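Preparing a table-top work area for a robot arm: good practice

Issued by the Kustano Automation Safety Office, December 2025

This page sets out how staff should prepare a table before a robot arm is used to sort or move small objects. It applies to all benches in the Litton building and should be read with the site risk assessment.

Step 1. Clear the table of anything that is not part of the task. Cups, phones and loose cables are to be kept off the surface at all times.

Step 2. Place racks and trays so that every foot rests on the table. Open mesh is permitted, but the operator must confirm that the fingers cannot enter the gaps at the chosen approach angle.

Step 3. Bring the arm over the table at reduced speed with the fingers closed. Stop beside the rack and check the clearance by eye before going further.

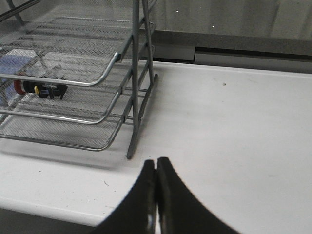
Closed fingers above the table, with the mesh rack to the left.

Step 4. Open the fingers only when the arm has stopped. For first trials the opening and closing time should be set to about 200 milliseconds or longer.

Step 5. Run the full path twice without picking anything up. Two people must be present for these runs, one of them within reach of the emergency stop.

Step 6. Record the result on Form 456. Any contact with the rack – however slight – is to be entered as a contact and the path corrected before work continues.

Fingers are to be inspected after every 1,000 cycles and replaced if the gripping faces are worn. Marks on the table should be noted at the same inspection so that new ones can be recognised.

Requests to depart from these steps should be sent in writing to Sewwandi Karunaratne. Sang-wook Choo will review the page in January.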